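# brostura-bowls

Teleoperated episodes of a two-arm robot stacking three plastic bowls. Recorded by the Lovach student robotics club for its entry in the Brarnent manipulation challenge.

## Contents

- 249 episodes, some 3000 frames each
- 11 operators, all club members
- Bowls: blue, green, pink
- Surface: plain tan cardboard over the table
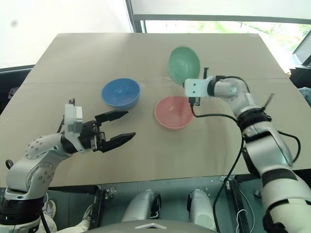 *Head view, bowls not stacked.*

## Task

Stack all three bowls using either arm or both. The order is free – the `order` field gives it from bottom to top. Dropped bowls stay in the data and are marked `drop=1`.
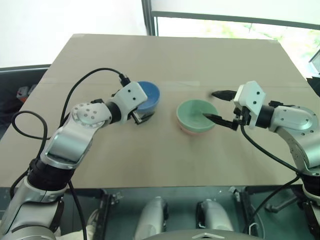 Partial stacks have no label of their own. To find them, use the gripper state together with `step_id`.

## Known issues

- Daylight varies between episodes.
- Wrist timestamps in the July batch lag by 3 frames. Run `fix_lag.py` before training.

Maintainer: Nowakowski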